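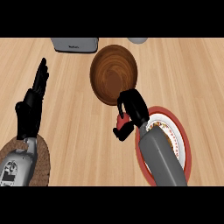

People who build robots at home like to say that simulation is cheating. I hear it often in our shared workshop in Mondlow, usually from someone who is holding a soldering iron. I want to argue against this opinion, although I shared it myself for a long time.

Our project is called Clamusel. Grigoris Nikolaidis makes the arms and I write the control. Last winter I refused to use a simulator. I said that a real table teaches more than a drawn one, and I was proud of this sentence. In the same winter we broke 18 finger joints, and Grigoris printed every one of them again in his own evenings. He never complained, but I could see how the spool of filament became thinner.

Now I do my mistakes on the computer first. The simulated table has the kind of things that stand on it in any kitchen: a wooden bowl, a plate with a red rim, a woven mat. The task is small. One hand must pick up a red object and bring it to the bowl, while the other hand stays open and keeps out of the way. It sounds like nothing. I needed 21 versions of the program before I was content with it, and many of the early ones would have pushed the fingers straight into the wood.

I don't say that the simulator tells the truth. Friction in it is too polite. A motor in it does not get tired after ten minutes, and the cable at the wrist does not pull the hand to one side, as ours does every time. Evdokia Andreadis, who has the bench beside us, calls my screen "the aquarium", and she is right that one can look into it too long. In April I lost almost a week to improving how the bowl looked. The grain of the wood is now very nice and the grip was not better by a millimetre.

So there must be a limit, and I think it should be agreed before the work starts. Ours is simple – up to 10 evenings on the screen, then the program goes to the real arm, ready or not. On the real arm we begin at a very slow speed with a sponge in the place of anything hard. The first try is always a little sad to watch. But it is sad in a way we can repair with a screwdriver.

What I dislike in the word "cheating" is that it assumes everybody has the same money and the same patience. A large firm can break a hand before lunch and take another from the shelf. We are three benches and one heater. For us, the hours on the screen are what makes it possible to have a second hand at all, and with one hand this project would be much less interesting.

Grigoris still prefers the smell of the real thing. He has started a new thumb, and I am not allowed to connect it until the wrist cable has a proper clip.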